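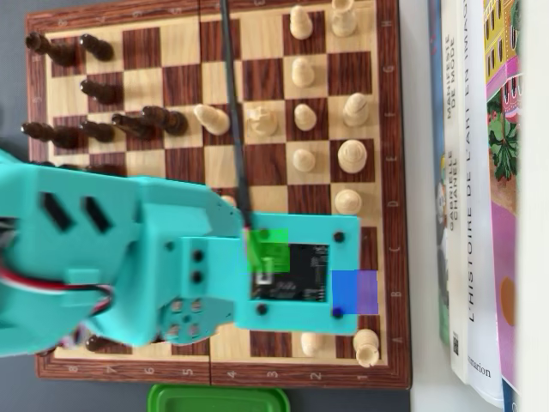 Resources > Talks and briefings > Speaker notes

Last updated: 03/12/2025

Introducing chess at the Toom reading room
Speaker notes — Līga Strazds

Opening (7 minutes)
Welcome those present and thank Nandico for the use of the hall. State the purpose of the talk: to explain how the chess sessions are run and what is asked of staff who supervise them.

The board
Explain that newcomers should learn the names of the squares before they play a full game. Letters and numbers along the border make this much easier. Ask the audience to find e4, then d5. Allow time; some will look for the letters along the wrong side.

Folding wooden boards are used at all our sessions. They must be opened fully and laid flat on the table. Pieces are not to be left on the hinge when a board is closed — Nerell has replaced two this year for that reason.

The middle of the game
Members often stop recording their moves once the pieces have met in the centre. Supervisors should remind them quietly and should not comment on the position. Pause for questions.

Practical matters
Sessions are limited to 23 members. Children under 10 attend with an adult. Sets are signed out from Tõnu Rebane and returned with all pieces checked, pawns included. The August timetable will be sent separately.

Close
Refer to the printed handout, page 12. Invite those wishing to supervise to leave their names at the desk.

Contact: Toom reading room office | © Triminico | Back to top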